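Zemness facsimile chamber

The Zemness facsimile chamber is a full-size copy of a painted rock-cut tomb, made by the workshop Herkoron and opened to visitors in June, 93 metres from the original. Its makers call it exact. That claim rests mainly on their own measurements, and no outside check has been published.

Accuracy

The conservator Anca Bucur accepted the wall relief as close but questioned the colours, which were matched under lamps on a single visit. Herkoron has not released its colour records.
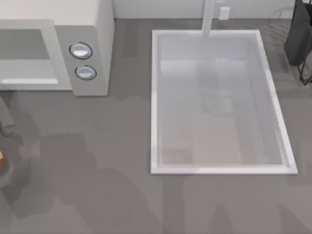
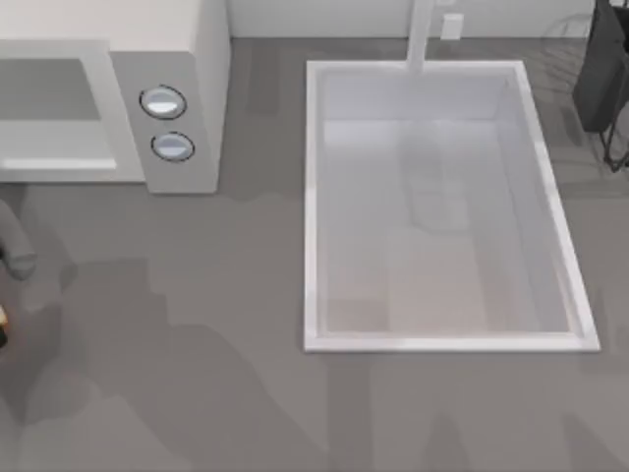 Computer-rendered views of a countertop with a microwave oven, from above.

Effect on the original

Supporters said the copy would cut visits to the tomb from 300 a day to 100. Dinesh Bhatt, writing on Oct 10, 2018, found no sign of a lasting fall and noted that the tomb had never been closed. Whether damp in the burial room has eased is also disputed.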